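Water meter change in Orau starts this month

Posted Aug 5, 2020

The old dial meters in Orau are being replaced, street by street, beginning at the river end. Noderent has the contract and will fit 2841 new meters before the first frost. Crews work in teams of two and need to get to the shutoff valve, so please clear out whatever is stored in front of it.

Your water will be off for 20 minutes. Once it is back on, open the cold tap in the kitchen and let it run until the air is out of the line. The first glass may look cloudy. Let it stand and it should clear from the bottom up. If it comes out brown, keep the tap open a while longer and hold off on laundry until it runs clean.
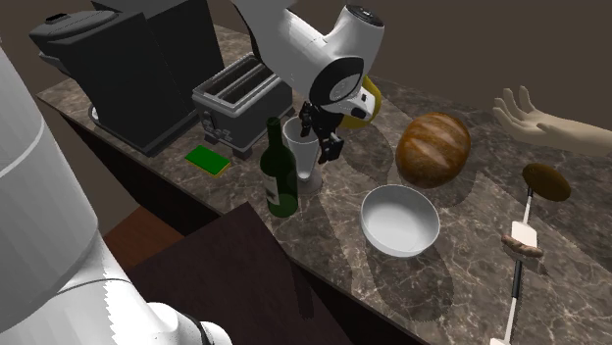 Nga Mạch wrote in to say that her street had its meters changed in June and the kitchen tap ran slow for a week afterward, until she unscrewed the filter at the tip of the faucet and rinsed the grit out of it. She would like the crews to mention this at the door. We have passed that on.

The new meters send their own readings, so the yellow cards will stop after the next bill. Households on Sầm Lane have a shared line and will get a separate letter with their date.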